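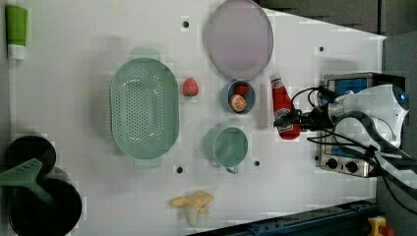 Play Kitchen Questions, Answered

By Myrtle Delacroix
August
37 comments | 202 shares

My inbox fills up with play kitchen questions every summer, so I finally sat down with a cup of coffee and typed out the ones I get the most. I run a little toy swap out of Tveit Hall and I've got two kids of my own, so I have opinions!

Do I need to buy a whole set?
Nope. I did once, a big Stemel box, and half of it was tiny plates that went straight under the couch. Start with a pan, a lid, a spatula and a few pieces of fruit, and see what your kid goes back to.

Real kitchen stuff or toy stuff?
Both! A colander is the best thing I ever handed over (mine has been a hat, a boat and a bed for a stuffed mouse). Measuring cups are great too. I keep glass and anything sharp out of it.

What about play food?
Fruit gets the most use at our house. Strawberries, tomatoes, a peeled banana, an orange half so there's something to "squeeze." Check the age label, especially on the small pieces, and if your kid still puts everything in their mouth, go bigger.

Can we use real ketchup bottles?
Empty ones, sure. Wash them well, let them dry with the cap off for a day or two, then glue the cap on. I skipped the glue exactly once.

How do you clean it all?
Plastic things go in a sink of warm water and dish soap, then onto a towel overnight. Helge Blomqvist from the swap runs hers through the dishwasher on the top rack and says it's fine, but I warped a bowl that way, so I'm sticking with the sink.

Where do you keep everything?
One low bin, no sorting. I tried labeled baskets from Clotero and they lasted until lunch. Pans on the bottom, food on top, done.

My kid dumps it all out and walks away. Is that normal?
Oh yes. Leave it out on the table for a while before you pack it up, mine usually wander back once they think I've stopped watching.

More from the blog
Swap day at Tveit Hall: what to bring
Gundance dress-up trunk, one year later
Fixing wobbly play stove knobs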